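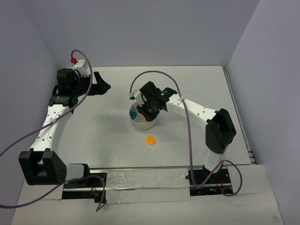 Re: [toyshelf] Small pieces, and what to keep them in
From: Senga Drummond

On Fri 10 October, Ross Hepburn wrote:
> Hello all, we've inherited a big tub of mixed shapes from my sister-in-law.
> Squares, round things, some odd ones with a point, all colors, most of
> them small enough to vanish under the couch. She says there were 400 when
> she bought them. The kids tip the whole lot out, play for ten minutes and
> then nobody wants to pick up. What do you all use? I was going to
> buy one of those drawer towers but my wife says we own enough furniture.
> Also, is it worth sorting by color or by shape?
> Ross

Hi Ross, and hello to everybody else, I've been quiet on here since July but I do read every message, usually with my second cup of coffee.

Please don't buy the drawer tower! We had one (still have it, it's in the garage full of screws and birthday candles) and what happened with ours is that the little ones pulled the drawers all the way out and then couldn't get them back in, so the drawers ended up in a stack and the pieces ended up in the tower, if you see what I mean.

What works in our house is a plain white bowl with a divider down the inside. Ours came from a box of picnic things and I couldn't tell you who made it. One bowl, two sides, and only a handful of pieces in it at a time. The big tub stays up in the closet. I put the bowl in the middle of a bare white table, and I do mean bare, no placemats and no coloring books, and then a bright orange piece or a teal square shows up from across the room. When something misses the bowl you can see it lying there, and that has cut down on the crawling around at the end more than anything else I've tried.

As for your last question, I went back and forth on this for ages. I started with color and it was all right until we got to the ones that are sort of pink and sort of brown, and then there was an argument every single time about where they belonged. Shape was easier for my grandson, and color was easier for my granddaughter, so now whoever sets the table picks the rule. Squares on the left and everything else on the right is a good first one. The pieces with a raised line or a ring on them are nice too, because small fingers like to feel for the bumps, and you can make a rule out of that when you run out of others.

Femke Goossens told me she does the same with a muffin tin, and I did try it, but six holes is a lot to keep straight when you're three, and half my pieces wouldn't lie flat in the bottom. For older kids I expect it's just the thing. Lefteris Mavromatis had a tip on this list a while back about washing the whole collection in a mesh bag, and I'll second that, only let them dry out on a towel overnight before they go back in the tub. I didn't, the first time, and the smell was something.

One more thing and then I'll let you go. Don't feel you have to put all 400 out, or even get them all back! I gave up counting ours years ago, and I have found them in slippers, in the piano bench and once in a loaf pan. I keep a jam jar on the windowsill for strays and empty it into the tub when it's full.

If anybody near Stisstead has a spare divided bowl they don't want, I could use a second one for when both grandchildren are here. I'd happily trade a bag of duplicates for it, mostly orange, I seem to have an awful lot of orange.

Warmly,
Senga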